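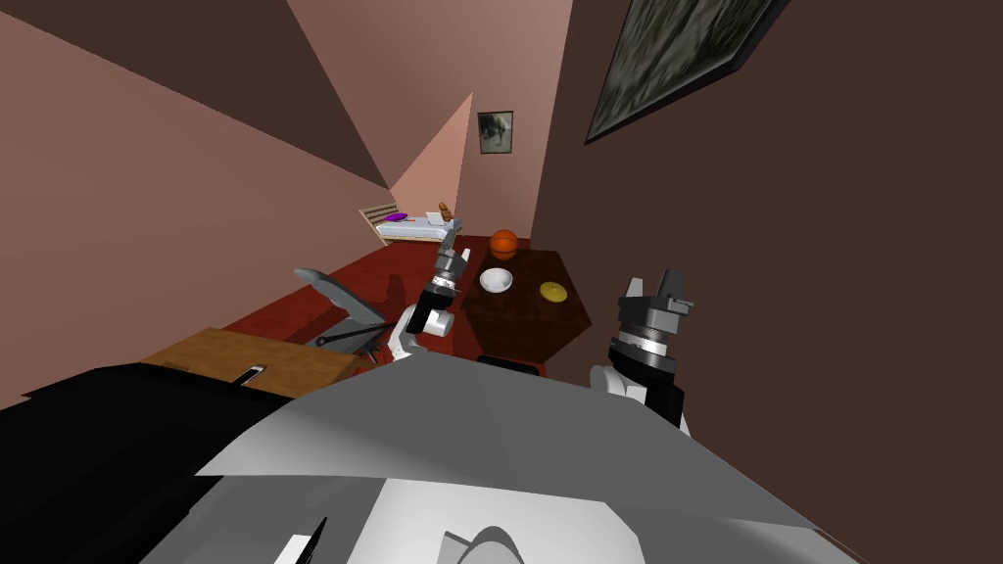
Progress report: Costhorpe Celebrity Photography Archive
Reporting period to the end of October
Posted by the project office

14 shares | 2 comments

1. Purpose of this report

The report covers the second stage of the grant for cataloguing the Costhorpe collection of press and agency photographs of well-known people at public events. It sets out work done against the agreed plan, spending, open problems and the work due in the next stage. Figures are taken from the catalogue at close of business on the last working day of the month.

2. Work completed

The stage target was 200 boxes opened, listed and given a shelf number. All 200 have been done. The boxes cover film premieres, award nights, charity matches and the spectator areas at tennis, racing and athletics meetings. Most prints carry an agency stamp and a typed caption on the back. Where the caption is missing, the entry gives the event only, and the people shown are left unnamed until a second source is found.

Scanning began later than planned. The Trekik scanner was delivered in good order, but its colour profile did not match the one used in the first stage, and early scans showed a shift towards green in skin tones. The profile was rebuilt and 70 prints were scanned again. These have replaced the earlier files. The rejected versions are held on a separate drive and will be deleted when the stage is signed off.

The caption database has been moved to the Mateos system. Records from the first stage came across with their numbers intact. Two fields did not transfer: the date of first publication, and the note of any cropping asked for by a picture desk. Both are being restored from the old export file. Cropping notes matter to the magazine researchers who make up most of the enquiries, as they often want to know who was standing next to the subject before the print was trimmed.

3. Rights and privacy

Each print is placed in one of three groups: cleared for public display, available to researchers on request, or closed. Prints are closed when they show the children of a public figure away from an official event, or when they were taken on private property without any sign of consent. The same test is used whether or not the picture was published at the time.

Sturdale, which holds the rights in the premiere series, has agreed to public display at reduced size. It has not yet replied on the award night series. Until it does, those entries will show text only.

Three requests for removal were received in the period. Two were met in full. The third concerned a wrong name in a caption and was dealt with by correcting the record, with the agreement of the person who wrote in.

4. Spending

Spending on staff time and packing materials is in line with the budget. Scanning is under budget because of the late start, and the balance will be needed in the next stage. Storage costs are 5 per cent over budget, owing to a rise in the price of acid-free sleeves. We ask that the overspend be met from the scanning line, with no change to the total grant.

5. Open problems

Duplicate prints remain the main cause of delay. The same picture was often sent to several magazines, and copies were returned with different captions. Some of these disagree on the event or the year. Present practice is to keep one main record and attach the other captions to it, marked with their source. This is slow but has removed several errors in the guest lists for the award nights.

A group of 20 contact sheets from the charity matches has stuck together in its folder. No attempt has been made to part them. A quotation for the work has been requested and will be sent on when received.

6. Next stage

- Finish restoring the two missing database fields.
- Scan the premiere series and release the cleared prints.
- Obtain a written answer from Sturdale on the award nights.
- List the loose negatives, which are not included in the box count.
- Issue the revised caption rules to cataloguing staff.

The second payment is due on acceptance of this report. The full box list and the spending table are available from the project office and have been sent with the signed copy.

Contact the project office | Copyright Costhorpe Celebrity Photography Archive | Back to top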